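FOR IMMEDIATE RELEASE

Gullholm Voters League Calls for Special Election to Fill Empty County Commission Seat

Tie vote leaves Clumitz and Nel Township without a commissioner as February budget work begins

GULLHOLM – The Gullholm Voters League today called on the Gullholm County Commission to stop trying to fill its vacant District Four seat by appointment and to schedule a special election instead.

The request follows a 3-3 vote at the commission's last regular meeting, where members failed to agree on an appointee. The vote split along party lines. It was the only name put forward, and the motion failed under commission rules because it did not receive a majority.

District Four covers the town of Clumitz, all of Nel Township, and the unincorporated area south of the county airport. Residents there have had no vote on the commission since their commissioner resigned in the middle of the term to take a job out of state.

"The people of Clumitz and Nel Township pay the same county taxes as everyone else and live under the same ordinances," the League said in a statement approved by its board. "They chose a commissioner at the last election. That person has left, and they should be the ones to choose the next one. Six commissioners from other districts should not make the choice for them, and after the last meeting it is plain that they can't agree on one anyway."

What the charter says

Under the Gullholm County Charter, the commission has 60 days from the date of a resignation to appoint a qualified voter of the district to serve until the next general election. If no appointment is made in that time, the charter says the commission "shall provide for the filling of the vacancy." It does not say how.

The county attorney advised commissioners in a written memo that this language allows either a special election or a continued effort to make an appointment. The memo was released with the agenda packet and is available from the county clerk. It does not recommend one course over the other.

The League agrees that the charter is unclear. Its position is that where the charter allows a choice, the commission should pick the method that lets voters decide. The deadline for an appointment has not passed, but the League is asking commissioners to adopt a resolution now so that the clerk has time to prepare. Waiting until the deadline runs out would push any election past the adoption of the budget and possibly into the summer, when turnout in the county is usually low.

Both parties have changed their positions

The League noted that each party's members on the commission have argued both sides of this question over the years, depending on who held the majority.

When a seat in the northern part of the county came open under an earlier commission, the members then in the majority filled it by appointment at the first meeting they could. The minority objected and asked for an election. Today the party that objected is defending the appointment process, and the party that made that appointment wants the seat left open until November.

"We have opposed both of those positions," the League's statement said. "We asked for a special election then, and we're asking for one now. Our letter from that time is on our website and says nearly the same thing as this one."

The League does not endorse candidates and has taken no position on the person nominated at the last meeting. It has also taken no position on whether the next commissioner should be a Republican, a Democrat, or an independent. Several residents interested in the seat have contacted the League to ask about the filing process. They were referred to the county clerk.

Why leaving the seat open is not a good answer

Some commissioners have said the simplest course is to leave the seat empty until the general election. The League disagrees. An even number of commissioners means tie votes, and under the commission's rules a motion that ends in a tie fails. The county has a number of items coming up where a tie would have real effects:

- The county budget, which must be adopted before the start of the new fiscal year.
- The renewal of the ambulance agreement between the county and the town of Clumitz.
- A rezoning request for the former Drotex property on the Nel Township line.
- Appointments to the county planning board and the library board.

The Drotex request has drawn the most interest in District Four. The property has been vacant since the company closed its plant there, and the present owner is asking for a change from industrial to mixed use. Residents on the Nel Township side have raised concerns about truck traffic and drainage. Others in Clumitz support the change and want the site back on the tax rolls at a higher value. The League takes no side on the rezoning. It believes the district where the property sits should be represented when the commission votes on it, and it is asking that the item be held until the seat is filled.

The ambulance agreement is a separate matter. The current agreement can be extended on a month-to-month basis by the county manager, and the League is not asking for any delay there.

Residents have asked for a vote

At the last meeting, the chair read into the record a letter signed by 80 residents of District Four asking for a special election. The letter was written and circulated by residents and did not come from the League, although some League members who live in the district signed it. Signers included registered members of both parties and voters with no party registration.

Public comment on the vacancy was limited at that meeting. The item was placed at the end of the agenda, after a long closed session on a legal matter, and many of the residents who had come to speak had gone home by the time it was called. The League is asking that the vacancy be placed near the start of the next agenda and that anyone signed up to speak be heard before a motion is made.

Cost

The cost of a special election has been raised as a reason to avoid one. The League recognizes that this is a fair concern. The county would have to pay for poll workers, ballot printing, mailing of absentee ballots, and legal notices. The clerk's office has not yet been asked to prepare an estimate, and the League is requesting that commissioners direct the clerk to do so before the next meeting.

The League has suggested ways to keep the cost down. Only District Four would vote, so most of the county's polling places would stay closed. The Clumitz school district is already expected to hold a bond election this spring, and state law allows local governments to share ballots and polling places when their elections fall on the same date. A shared date would let the county and the school district split the cost of poll workers in the precincts where the two overlap. The school board would have to agree, and the League has written to the board to ask that it consider the request if the county makes one.

What the League is asking for

In a letter sent to all sitting commissioners, the League asks the commission to take the following steps:

- Adopt a resolution calling a special election for the District Four seat, to be held on the same date as the Clumitz school bond election if the school board agrees.
- Direct the county clerk to prepare a written cost estimate and a calendar for candidate filing, early voting, and absentee ballots.
- Hold a public hearing in Clumitz, in the evening, so that working residents can attend.
- Hold the Drotex rezoning request until the new commissioner is sworn in.
- Place a charter amendment on the general election ballot that would spell out how vacancies are to be filled in the future, including what happens when the appointment period ends without an appointment.

The League has drafted language for the charter amendment. Under the draft, any vacancy with more than a year left in the term would be filled by special election. A vacancy with less time left would be filled by an appointee who agrees not to run for the seat. The draft is open for comment, and the League expects to make changes after hearing from residents and from the county attorney.

Next steps

The commission's next regular meeting starts at 7 p.m. in the hearing room at the Gullholm County Courthouse. Residents who want to speak may sign up at the door until the meeting is called to order. Written comments may be delivered to the county clerk or left in the drop box at the courthouse entrance, and the clerk will pass them on to all commissioners.

The League will hold an open information session at the Clumitz branch library before that meeting. Copies of the charter section, the county attorney's memo, and the League's draft amendment will be available. The session is free, and attendees do not need to be members or live in the district.

About the Gullholm Voters League

The Gullholm Voters League is a nonpartisan membership organization that works on open meetings, voter registration, and fair elections in Gullholm County. It publishes a voter guide before each county and municipal election and sends observers to commission meetings. It is supported by member dues and does not accept money from candidates, parties, or political action groups.

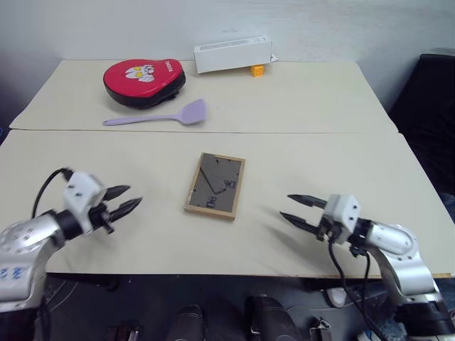

Membership is open to any county resident of voting age. Media requests for copies of the League's letter or its draft charter amendment should be sent to the League office in Gullholm.

###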